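Lunes, 3 de junio de 2019

Cuaderno del taller, entrada larga porque la semana pasada no apunté casi nada y luego me lo echáis en cara con razón.

Empiezo por lo pendiente de mayo. Los paneles perforados de Trellwood están por fin todos puestos: el de atrás, el de la izquierda y el de la derecha. El pedido se quedó en 2.569 con el transporte incluido, que me sigue pareciendo una barbaridad, pero en la otra oferta (la de Ofori) los agujeros venían con un paso distinto y ninguno de nuestros ganchos entraba sin forzar. Lo probé con la muestra y doblé dos patillas. Las he guardado en la lata de las vergüenzas, por si alguien las quiere ver.

Del estampado ya hemos hablado bastante en el café. Yo voté por el gris liso y perdí. Reconozco que el tartán rojo me está ganando poco a poco, aunque para marcar a lápiz es un infierno: haces una cruz, apartas la vista para coger el taladro y cuando vuelves a mirar ya no la encuentras. Al final marqué con trocitos de cinta de pintor y santas pascuas. Apuntadlo para la próxima: cinta, nada de lápiz, y quitarla el mismo día, que la del panel izquierdo estuvo puesta todo el fin de semana y dejó pegamento dentro de los agujeros. Lo saqué con un bastoncillo y alcohol, agujero a agujero, oyendo la radio. Una tarde preciosa.

El montaje de los paneles sobre el perfil de aluminio fue mejor de lo que esperaba. Orden que seguí, por si hay que desmontar:

Primero el panel trasero, presentado con dos tornillos arriba y sin apretar. Luego los laterales, también flojos. Escuadra en las esquinas de abajo, apretar abajo, comprobar arriba, apretar arriba. La primera vez lo hice al revés y me quedó una barriga en el lateral derecho que se veía desde la puerta. Aflojé todo y vuelta a empezar (y bien contento, porque la segunda vez tardé la mitad).

Los tornillos son los de cabeza baja que sobraron del banco Rultel. Entran justos pero entran. No gastéis los que quedan en la caja azul, que los quiero para las escuadras.

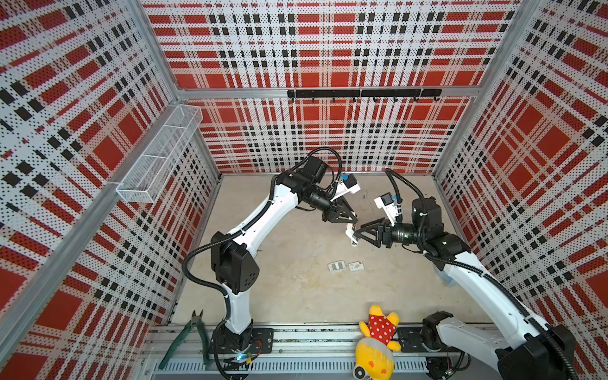

Lo siguiente era decidir la altura de las cosas, y ahí me he tirado media mañana de hoy subiendo y bajando accesorios como quien cuelga cuadros en casa de la suegra. Mi idea inicial era colgarlo todo arriba del todo y dejar despejada la zona de abajo, pero entonces para descolgar cualquier cosa hay que meter el brazo entero y ponerse de puntillas, y yo no doy para tanto. Así que el riel negro de ganchos se queda justo debajo del travesaño del fondo, con los ganchos todavía vacíos hasta que acordemos qué va en cada uno. Me gusta cómo queda ahí, la verdad: el aluminio hace de línea y el ojo va solo a los ganchos, que en medio de tanto cuadro rojo y blanco se agradece tener una referencia. La cesta de malla blanca va en la pared izquierda y tampoco le he metido nada.

Sobre la cesta tengo más dudas. Es larga, con divisiones, y eso me convence — las cestas de un solo hueco acaban siempre siendo un nido de bridas —, pero está puesta en ángulo y no sé si las cosas pequeñas se irán todas al mismo lado. Propongo probarla una semana con lo que menos duela perder. Si no funciona, la enderezamos o la cambiamos por la bandeja Utham que tenemos en el armario, que es más fea y más corta pero tiene el borde alto. Lo que no quiero es que se convierta en el cajón desastre del taller, que ya tenemos uno y es mi mesa.

Reparto provisional de ganchos, a discutir:

Los del lado izquierdo, para lo que se usa a diario. Tijeras, el rollo de cinta, la llave allen larga.
Los del centro, libres, para lo que toque probar cada día.
Los del lado derecho, para trapos y el cepillo.

Y por favor, un objeto por gancho. Ya sé que caben más. En el riel viejo cabían más y acabábamos descolgando tres cosas para coger una, y la tercera se caía siempre detrás del banco. Son ganchos curvos y pequeños, así que los mangos gruesos seguramente no entren; para esos habrá que poner un cordel o buscarles otro sitio.

Prueba de carga. Colgué del riel una bolsa con tornillería y la dejé puesta 60 minutos mientras barría y ordenaba el armario. Cero holgura en las fijaciones al volver, y el panel sin deformar a simple vista. No es un ensayo serio, no medí la flecha ni nada parecido, pero para unas tijeras y un cepillo me quedo tranquilo. La cesta no la he cargado todavía. Me da más respeto por lo que sobresale de la pared, y me gustaría ponerle una pletina por detrás del panel antes de hacer el bruto.

El suelo está algo rozado. Es solo estético, pero si alguien tiene ganas, una pasada con la esponja de melamina y agua templada, sin estropajo verde, que ese raya. Yo lo intenté con el limpiador del baño y no noté diferencia ninguna, aparte de que el taller olió a pino hasta la hora de cerrar. El beige claro tiene eso, que se le ve todo, aunque también es verdad que los tornillos caídos se encuentran a la primera. Con el suelo oscuro de antes los encontrábamos con la suela.

Cosas que faltan:

Pletina para la cesta (hay recortes en la caja de debajo del banco, mirad antes de pedir nada).
Tapones para los extremos de los perfiles. Me he enganchado la manga ya dos veces.
Pedirle a Trellwood un panel de repuesto del mismo lote, si les queda. El color puede cambiar de una tirada a otra y con este dibujo se notaría muchísimo.
Etiquetas. Las quiero blancas con letra negra y grandes, porque las transparentes sobre el tartán no hay quien las lea. Hice una de prueba y tuve que buscarla con el dedo.
Devolver la escalera al almacén.

Otra cosa, sin relación: el taladro pequeño hace un ruido raro en la segunda velocidad. Lo he dejado en la balda con una nota. Usad el otro.

Mañana me pongo con la pletina y, si da tiempo, con las etiquetas. El que llegue primero que ventile, que sigue oliendo a pino.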